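Automation at Kiruvby: Questions from Staff

These answers cover the change on the furnishing floor at Kiruvby, where the room settings are put together and tidied. They were written for people who work there or are about to start. Questions about pay grades go to your shift lead first.

What is being automated?

Small-item handling on and around the furniture: putting boxes into trays, closing drawers, straightening things on a tabletop. Assembly, lifting and anything involving a customer's order stay as they are. The software comes from Odelon, and Szekeres services the arms.

How does the system learn the job?

From people doing it. Staff work with hand-held grippers that carry a camera, and each short task is recorded from start to finish. Odelon uses the recordings to train the arms. A typical set for one piece of furniture is 400 recordings.
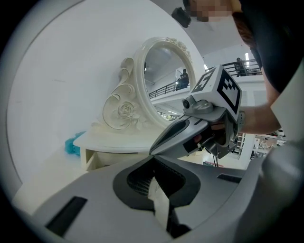 Who is asked to do the recording work?

Anyone on the furnishing floor who has finished the gripper induction can put their name down. Leads fill the recording shifts from that list. If the list is short, they ask for extra people from packing, and those people get the same induction before they start.

Do I have to take part?

No. Recording shifts are optional, and turning one down isn't noted in your file. Regular floor shifts carry on beside them.

Will I lose hours?

Contracted hours stay the same through the trial. Six positions on the evening shift have changed from tidying to checking the arms' work and resetting items they put down wrong. People in those positions kept their hours. What happens to staffing after the trial hasn't been decided, and staff will get notice in writing before anything changes.

What does a recording shift look like?

You get a task sheet and a piece of furniture. Do the task at your usual pace, put the items back, and go again. Take a break of 10 minutes every hour. The grippers are heavier than they look after a while, so switch hands if your wrist gets sore and tell your lead if it stays sore.

We ask for the same task from different starting points and by different people. Some will reach for an item from the side and some from the front, and both are fine.

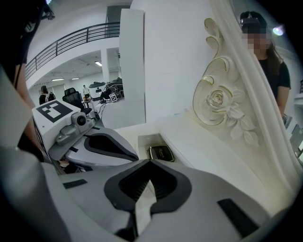

Spoiled attempts are kept too. If you drop something or miss the tray, mark the attempt on your task sheet and start the next one. Your attempts are not scored and they aren't used in reviews.

Will the recordings show my face?

They can. Faces are blurred before the files go to Odelon. If you want a recording removed, write its number on the form at the Sirnell desk.

Where can I get trained for the checking positions?

Training runs in the Sirnell room and takes 2 shifts, both paid. The next group starts in February.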